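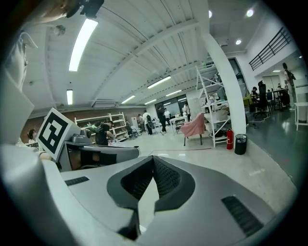

Review by Raghda Aoun
January | Gear for watching wildlife

I bought the Druleo hydrophone in autumn, after two summers of borrowing an older one from a friend in my sailing club. A hydrophone is a microphone you put under the water, and I wanted it for one purpose, to listen to porpoises and seals from a small boat. I paid 253 dollars for the set, with cable and carrying bag. I have now used it on many trips near Kenolari, where the bay is deep and there is not much traffic before 8 in the morning.

The first thing to know is that the sound is clean. With my old borrowed one I had always a low hum, and I thought it was the sea. With the Druleo I could hear snapping shrimp very clear, and also a seal which made long falling calls under the rocks. Of porpoises I heard almost nothing, and this is normal. Their clicks are too high for the human ear, and you need a recorder with a high sample rate and software which brings the sound down. The seller's page does not explain this well. A beginner may think that the unit is broken.

The cable is 3 meters long in the basic set. For me this is too short. When there are waves, the hull slaps on the water and you hear every slap. I ordered the longer Belhaj cable, and it fits without an adapter, but it is stiff in cold weather and does not like to be rolled up small. Please rinse the connector with fresh water after each trip. I forgot it 2 times and there was already a little green on the metal.

The battery box is the weak part. The lid closes with one small clip, and with wet gloves I could not open it. I also compared the set with the Durier model of my friend. The Durier has a stronger box and a better volume knob, but it costs 600 dollars and I do not hear so much difference in the sound.

One request to all readers. Turn off the engine, stay far from the animals, and let them come or not come. If seals leave the rocks when you arrive, you are too close.

I would buy it again, with the long cable from the beginning. Four stars from five.

Comments

tidewatcher: Does it work from a kayak? I worry about the paddle noise.

Raghda Aoun: Yes, if you stop paddling and drift. Tie the cable to the deck line so it does not rub on the side.

Marsh_Hen: My clip broke in the first month. I use a rubber band now.

Related
Binoculars for wet weather
Seal or sea lion? How to tell them apart
Dry bags we have tested
How to keep a sighting log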